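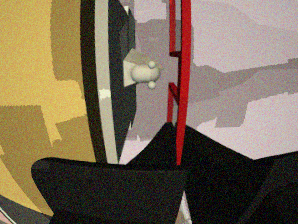
Vornik Two-Bar Dish Rack, reviewed after six weeks

The Vornik is a countertop rack in coated steel, sold flat and held together by four machine screws. Assembly took ten minutes with the supplied hex key. One screw hole was partly filled with coating and had to be cleared with a drill bit before the thread would catch.

Plates stand upright in 148 mm of usable width. Standard dinner plates fit with space between them; deep pasta bowls take two slots each and lean. The older Kivon rack handles bowls better but has no drain spout.

The tray slopes 2 degrees toward the sink, enough to clear rinse water on a level counter. Ours is slightly out of level, and a shallow puddle stayed at the rear corner until we put a shim under the feet.

Loaded weight is the weak point. With a cast iron pan on the top bar the frame flexed visibly – no permanent bend, but the screws needed tightening the next day. The coating shows no rust so far, including at the cut ends. The cutlery cup is too shallow for long knives.

Recommended for plates and glasses. Look elsewhere for heavy pans.

Contact | © 2019 Vanell Home Reviews | Back to top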